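STINTON – A tableware lending library will open to the public on Monday in the former Salard showroom, giving residents a place to borrow plates, bowls and serving dishes for parties, weddings and other large meals.

The service, called Storov, will start with 200 place settings. Members can borrow up to 105 pieces at a time and keep them for three days. Borrowing is free for households in town, with a refundable deposit on larger orders. Groups from outside Stinton will pay a small fee.

Storov began as a shelf of shared dishes in a church hall and outgrew it last winter. The town agreed in August to lease the showroom for three years. The money comes from the waste reduction budget, which also pays for the compost pickup and the repair evenings at the library.

Most of the stock was donated, and the rest was bought from a restaurant that closed on Iyamu Street. That purchase brought in a large number of square ceramic plates, brown with a darker rim, which are expected to be the most requested item for sit-down dinners. Round white plates are also on offer, along with soup bowls, platters and a limited number of cake stands.

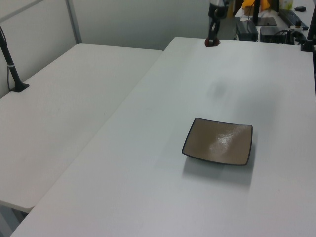 Glassware will not be part of the service at first. Storov said it wants to see how breakages run with the ceramics before taking on anything more fragile. Borrowers will not be charged for a chipped or broken plate, but they are asked to report it when they bring the order back. Chipped pieces will be taken out of use.

Dishes should be returned scraped and rinsed. Final washing will be done on site, and the cost is covered for the first season. Crates are supplied, with felt sheets to go between the plates, and both need to come back with the order.

Orders can be placed at the counter or by phone, and should be made at least a week ahead for weekend events. Pickup is from the side door on Iyamu Street, where there is short-term parking. The front entrance remains closed while the step is being repaired.

Storov is still accepting donations of matching sets. Single plates and mugs are no longer needed – the shelves for those are full.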